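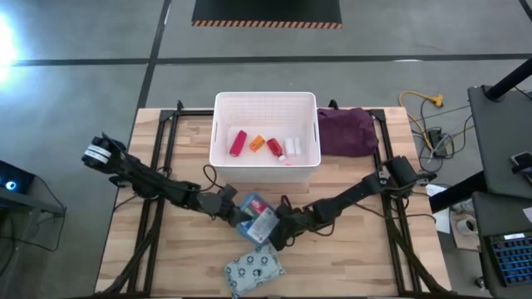
Collection for the Peltis packing set continued through November at the Lockwood site. We recorded 109 usable episodes, against a plan of 22 per operator. The item list now mixes stiff and soft goods, so a white plastic basket shares the table with a bandage package and a crumpled purple bag.

Submitted by the Betaseo data team, November

Soft packages still take the most retries - operators regrip them more often than boxes.
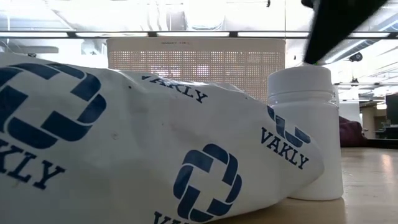
Labeling is 2 weeks behind. We moved one operator over to help.

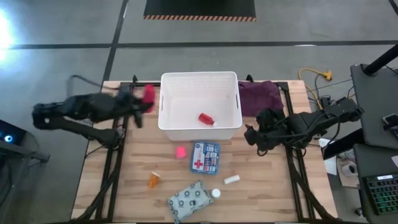 The target stays at 3,000 episodes. Wusemov will get the next batch in the same format.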